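May, late, kettle on for the second time

I have spent the whole evening with a calculator and a pad of yellow paper, and I'm writing this down before I forget what I decided, because last time I decided something about the budget I lost the paper and had to decide it all over again (differently, of course).

So. The guesthouse needs machines. I've been saying it since winter and I'm saying it again now with actual prices in front of me. The laundry at Julham is eating us alive. We change beds all morning, wash all afternoon, fold until supper, and then I sit down to do the bookings with my back screaming at me. Something has to give and I'd like it not to be my back!

The quotes finally came in. Vaton wants 3000 for the folding machine, and that's before delivery. You feed the pillowcases and towels in one end and they come out the other end in a neat stack, or so the brochure says. The brochure also shows a woman in a cream sweater laughing next to it, and I have never once laughed next to a stack of towels, but maybe that's what the money is for. Janjua does a smaller one for 2108, which is such a strange number that I called and asked if it was a typo. It wasn't. It folds towels and pillowcases but no sheets, and it wants a plug of its own.

Then there's the floor robot. That one is 600 from Primine, with a dock and a spare set of brushes, and I have pretty much bought it already in my head. I can see it going up and down the hallway while I'm doing something else. I've even thought about where the dock would go (under the coat hooks, if I move the umbrella stand, and I've been wanting to move the umbrella stand for ages).

What I did today was follow the work around, on purpose, with the pad in my pocket. I wanted to know where the time really goes before I sign for anything. I wrote down every job as it came: strip, shake, carry, pull, tuck, smooth, wipe, sweep, carry again. I put a little W next to the ones a machine on my list could do and a little H for hands. I thought it would be mostly W. It was so very much not mostly W! The whole bed part came out H from top to bottom. Grabbing a corner of a pillow, hauling a loose cover over to it, getting the one to meet the other – there is no box you can wheel into a bedroom for that, not at any price I can pay.

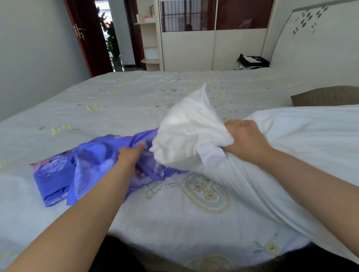

You're looking at the wrong end of the job, Vaton's saleslady told me on the phone, when I complained to her about exactly this. She said no one buys a folder for the bedroom, they buy it so the person who does the bedroom isn't also standing at a table until dark. And she said to stop dividing the price by beds and start dividing it by evenings. I said that was a very good line and did she have it on a card by the phone, and she said yes, sort of. I liked her after that.

But I did go and divide it by evenings, and I have to admit it looks better that way. It's a lot of evenings. I'd get to read a book! I'd get to do the accounts before I'm cross-eyed, and then I might not add up the same column three times and get three answers.

The trouble is the folder only folds what's flat and plain. I asked about the flowered covers and she went quiet and then said "it depends on the fabric." The slippery ones bunch up on the belt, I gather, and the bedspreads with embroidery on them can't go in at all, on account of the raised stitching. Well, half of what I own has roses on it or stitching or both. I love those bedspreads. I'm not going over to plain white hotel sheets just to please a machine, even if the machine would be right about it.

So that's one whole side of the page. If I keep my pretty covers, the big Vaton does towels and pillowcases and the plain sheets, and I do the rest by hand like now. If that's how it's going to be, then the Janjua at 2108 looks smarter, since the only thing I'd be paying extra for is the sheets, and sheets are what I'm quickest at. I can fold a fitted sheet. I'm one of those people. I'm quite proud of it and I wouldn't mind keeping it.

Things I haven't asked yet and have to:

Who comes out when it breaks, and do they charge for the drive.
Does the Janjua need the wall socket moved (that's an electrician, and the last one took until June to send his bill and then it was awful).
How loud. If it's loud I can't run it during quiet hours, and quiet hours are exactly when I'd want to run it.
Can I pay in parts. Vaton said 14 payments, which seems a funny way to slice it, but fine. Janjua said they'd get back to me and they have not gotten back to me.
Does the floor robot mind the door sills. The one into the back room is high enough that I trip on it myself.

I also looked up the proper robots tonight, the kind with arms. I know, I know. I just wanted to see. There are videos of them with a towel, and they pick it up and turn it around and think about it, and then they lay it down again and have another go. I watched one do a whole towel while my tea went cold. I was rooting for it by the end, I really was! But you can't just order one and have it do the rooms, at least not that I could find, and nothing on those pages had a price on it. When there's no price I figure I can't afford it. I wrote "arms – ask again in a few years" at the bottom of the pad and drew a box around it.

And a pillow is worse than a towel, if you think about it. A towel just lies there. A pillow pushes back, and it gets fat on one side when you squeeze the other, and the cover slides off wherever you're not holding. I do it without looking. I've never had to explain it to anybody and when I tried to write the steps on my pad I got stuck at the second one. How do you know when the corner's in? You just feel it. I put "feel it" on the pad, and I can imagine what an engineer would make of that.

Anyway, the sums. If I take the Janjua and the floor robot together, I come out well under what the big Vaton costs alone, and there's a little left over for the electrician or for new pillows. We do need new pillows. Some of them have gone flat as pancakes and I've been hiding those under the plump ones, and I think one guest noticed. If I take the Vaton and the floor robot, there's nothing left over and I'm paying it off well into next year, and then if the boiler goes I'll be standing in the yard crying.

I keep going back and forth about hiring, too. The same money would get me a person on changeover mornings for a good while, and a person can do the beds, and carry, and notice that the tap drips. A machine notices nothing. But then the money's gone at the end of the season and I'm back at the folding table, whereas the folder would still be sitting there in the fall, paid for. I put a question mark next to that and then a second question mark. Maybe it's a bit of both: the cheaper folder now and somebody for the busiest weeks. I'd have to share my good biscuits.

What I think I'll do (I think!) is order the floor robot tomorrow, because I'm going to do it anyway and I may as well stop pretending it's under review. Then call Janjua first thing, before the phones get busy, and ask if I can bring over a basket of my own laundry and run it through the machine while I stand there. Roses and all. If it chews up a pillowcase, at least I'll know before I've paid. I should bring the slippery ones too, and one of the old towels that's gone a bit stringy on the end, and see how it behaves with those.

Oh, and measure the laundry room door. I wrote down the width of the machine and never wrote down the width of the door. It opens inward and the ironing board lives behind it, so I may be measuring for nothing if I can't find the board another home. The cupboard under the stairs is full. I could clear the cupboard under the stairs, except that's where I put everything the last time I cleared the laundry room.

Tape measure is in the kitchen drawer with the string. Going to bed now, and I still have to put the clean cover on my own pillow, by hand, naturally.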